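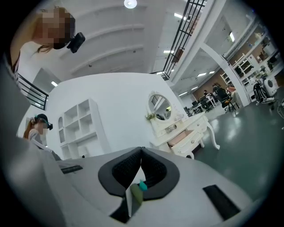 Varkosex Fit-out and Occupation Programme
Interim progress report to the Linness Fund
Prepared by Nerea Collado, Programme Manager

1. Purpose of this report

This report covers the period from the release of the second instalment to the end of February. It sets out what has been done to bring the open-plan floor at Varkosex into daily use, how the grant has been spent, and which matters remain open. It follows the headings agreed with the Fund at the outset, although the section on acoustics has been moved forward as it now affects the order of the remaining work.

2. Summary of position

The main floor is in use. Staff have worked there throughout the period, and the upper-level walkway has been open to them for most of it. The small-objects sorting activity, which was the principal reason for taking the larger space, has moved across from the old rooms at Fadard and is carried out at the new work surfaces. Two items are behind schedule: the storage wall and the acoustic treatment. Neither is expected to require additional funds.

3. The main floor

The decision to keep the floor open was taken before the grant was awarded and has not been revisited. The proposal to divide it with half-height screens was costed by Valcárcel and set aside, as the screens would have reduced the light reaching the tables in the middle of the room. Lighting was the subject of the longest discussion in the previous report. Work with small items requires a bright and even light, and the original fittings did not provide it over the inner rows. The replacement fittings were installed in two stages so that the floor did not have to close.

Staff were asked for written comments after the first fortnight. Most concerned the height of the tables. People who stand for the greater part of a session found the standard height too low, and 20 of the tables have been raised. The remainder have been left as they were for seated work. There were also complaints of glare from the tables nearest the windows; blinds have been ordered.

4. The walkway and railing

The black metal railing along the walkway is complete. The horizontal bars were retained at the request of the building owner, who wished them to match the existing stair. The inspection raised one point, a loose fixing at the stair end, and the contractor returned to correct it. A sign asking people not to leave bags or coats on the railing has been agreed but is not yet up.

The walkway was intended for circulation only. In practice it is also used for short conversations, and the noise carries -- this was mentioned by several members of staff and is taken up in section 6.

5. Sorting and handling of small objects

The collection transferred from Fadard comprised 3162 items at the last full check. Each is taken up, examined, placed in the correct tray and recorded. Nearly 1000 had been dealt with by the end of the period. This is lower than the forecast in the application, which assumed that sorting would begin as soon as the tables arrived. The first weeks were taken up with unpacking, and a quantity of trays had to be returned because the lids did not fit.

A further 169 items have been put to one side. Some have labels which cannot be read, and others do not correspond to any entry in the Fadard list. They are held in a marked cupboard and will be reviewed together once the main sequence is finished.

6. Matters outstanding

Acoustics. The hard floor and high ceiling make the room louder than expected when all tables are occupied. Valcárcel has submitted a scheme of ceiling panels, and a revised drawing is awaited showing how these will sit around the new light fittings.

Storage wall. Delivery was put back twice by the supplier. The wall is to go in after the ceiling panels, so that the scaffold can be brought in without moving it. Trays are kept on temporary shelving until then -- an arrangement which is adequate but takes up floor space.

Blinds. Ordered; fitting date to be confirmed.

7. Expenditure

Spending remains within the approved budget. The saving on screens has been set against the cost of raising the tables, as permitted under the terms of the grant. The contingency has not been drawn upon. A full statement with invoices is attached at Annex A.

8. Next period

The ceiling panels and the storage wall will be completed, in that order. Sorting will continue at the present rate, and a revised forecast will be sent to the Fund with the next report. The Fund is asked to confirm that the final instalment may be released on completion of the ceiling work, with the storage wall to follow under the same approval.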